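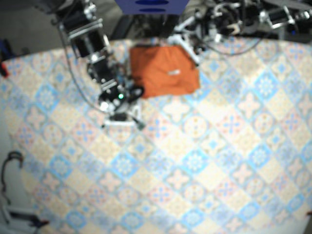 Chapter 3
Folding Flat Things

I learned to fold on my grandmother's kitchen table, and I learned it badly. For years I thought a cloth was folded if it was smaller than when I started! Then I took a winter job in the linen room of a small hotel in Bolholm, and by the end of January I had folded 3,635 napkins, towels and tea cloths (we kept a tally sheet on the door, and I still have it somewhere). My corners met by then. Most of this chapter comes out of that room.

We're going to stay with flat things for now – napkins, dish towels, dusters, pillowcases, anything with four sides and no sleeves. Shirts come in the next chapter, and fitted sheets get one all to themselves, poor things.

Before you fold anything, lay it out. I know that sounds too simple to put in a textbook, but it's the step my students skip most. They pick the cloth up by two corners, give it a shake and start folding in midair, and then they wonder why one edge sticks out. Put it down on a table. Smooth it from the middle toward the edges with the side of your hand. Little creases are fine, but a big ripple will travel through every fold you make after it.

Next, find the label if there is one. I like to have it facing up and near me when I start, so it ends up hidden inside after the first fold. Some people do the opposite and want the label showing on the shelf. Pick one way and stick with it for the whole pile.

A word about tables. A tablecloth underneath is a big help, as it stops thin fabric from sliding around. If yours has a pattern with straight lines in it, even slanted ones, you can use those lines as a rough guide for your edges. Plain wood works too, but you'll chase the cloth a bit.

And check whether your cloth is really square! Plenty of them aren't, especially after a few washes. One side pulls in, a corner goes round, and then no amount of care will get all four edges to line up. In that case I match the two best corners and let the others fall where they like.

In this chapter you will practice the half fold, the quarter fold and the long third, which I use for dish towels that hang on a rail.

What you need: a table you can reach across, six cloths of different sizes, and a shelf or drawer to put them in afterward.

3.1 The Half Fold

Start with your smallest cloth, laid flat, with the label side toward you.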